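I put off sorting our hall closet for years, so take your time with yours. Pull everything out first, then give each kind of thing its own bin and keep the lids together.

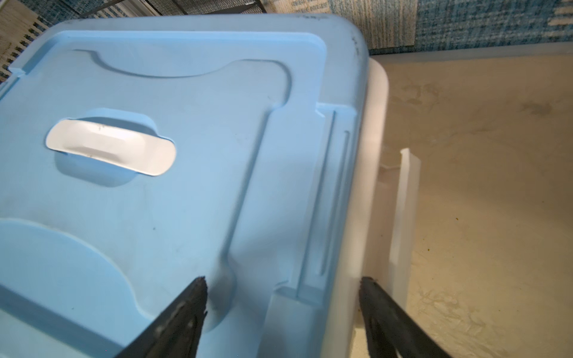
Light blue lid with a white handle insert

Next, group by use. Science kits in one place, craft paper in another – and please, toss the dried-up glue!

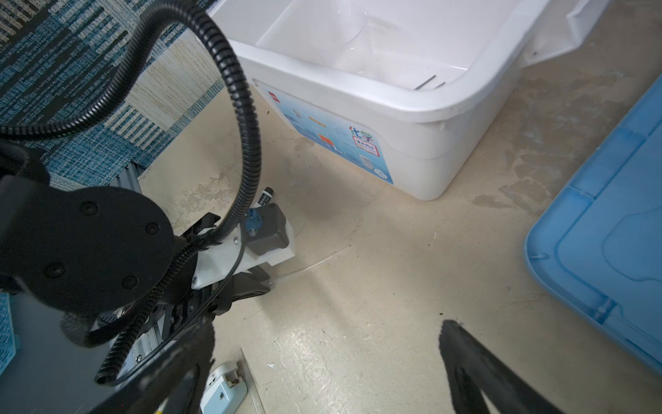 White bin with a chemistry label, cup inside

Leave 20 minutes at the end for labels. I write mine big. 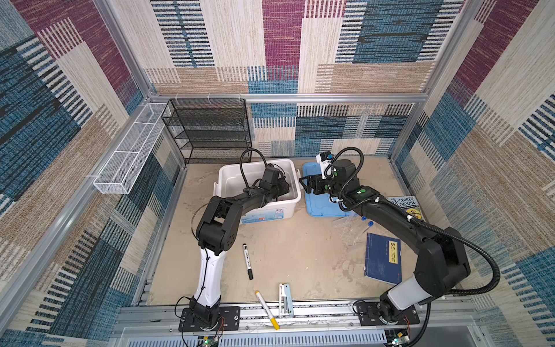

Róisín Fitzgerald wrote in to say she labels two sides, so it never matters which way a bin goes back on the shelf. I've started doing the same.
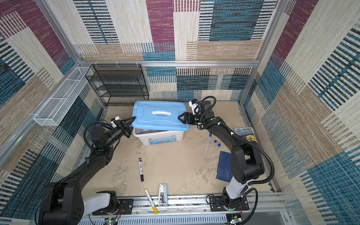

Heavy bins go down low, light ones up top, and then you can go put the kettle on.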